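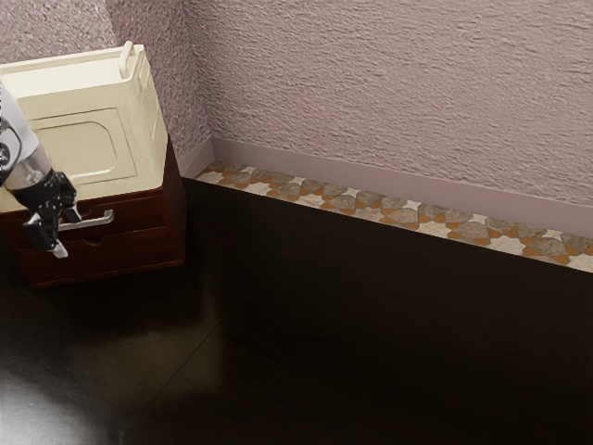 Two-finger gripper comparison on the drawer task: simulated results and request for comment
Forum: End Effectors and Tooling
Replies: 6

pramesetti_lab
Posted Jul 15, 2023

Our group has completed a first comparison of two gripper models on the simulated drawer task. The arm, the wrist mount and the controller were the same for both. Gripper A is the black angular two-finger unit in the render at the head of this thread. Gripper B is the Stoltance parallel-jaw model with flat pads. Each gripper was given 300 attempts at the upper drawer, which has the horizontal bar handle. The lower drawer has no handle on its face and was excluded.

An attempt was counted as successful if the drawer opened fully within the time limit and the fingers did not lose the handle. Gripper A completed 72 more attempts than Gripper B. Most of the Gripper B failures occurred during the approach, when a pad met the drawer face before the jaws had closed on the bar.

We would welcome comment on the method before the second round is run. The controller is the standard Esposito impedance controller with default gains.

drandcombe_tooling
Posted in reply to pramesetti_lab

Thank you for making these results available. We have one objection. The default gains were tuned in our own facility for a finger that tapers toward the tip, and a flat pad needs a softer setting along the approach axis. Using one set of gains for both grippers does not place them on equal terms. We would ask that Gripper B be run again with its own gains before any ranking is circulated.

benchkeeper_4
Posted in reply to drandcombe_tooling

I must disagree. The purpose of a comparison is to change one item and hold the rest. If the gains are tuned separately for each gripper, the result describes the skill of the person doing the tuning. I would keep the shared gains and report them plainly.

drandcombe_tooling
Posted in reply to benchkeeper_4

The shared gains are themselves a choice, and they favor one of the two units. Both sets of results could be published side by side. That would satisfy your concern and ours.

contact_model
Posted in reply to pramesetti_lab

A separate matter. Please state the friction value assigned to the handle. The pull is rendered as silver metal, but the appearance of a surface in the simulator has no bearing on its contact properties unless someone has set them to match. In our own trials in May, a handle left at the default friction value held almost any finger placed around it, and the gripper ranking reversed once the value was lowered.

I would also ask whether the appliance on top of the cabinet is included in the collision model. The upper arm segment passes in front of it, and in this view the gripper hangs just below its lower front edge. If it is visual only, some of your successful approaches may not be possible on hardware.

pramesetti_lab
Posted in reply to contact_model

The appliance is included, with a simplified box for its collision shape. The friction value was left at the default – this was an oversight on our part, and the second round will include a lower setting. We also accept the proposal from drandcombe_tooling and will report shared and separate gains in two tables.

The wall and floor textures will remain fixed in both rounds. The controller reads the handle position directly from the simulator, so camera input plays no part in these figures.

benchkeeper_4
Posted in reply to pramesetti_lab

Two tables are acceptable to me, provided that the shared-gain table comes first. Please also list the random seed for each run. The first-round log gives only seed 829, and it is not clear whether this applies to both grippers.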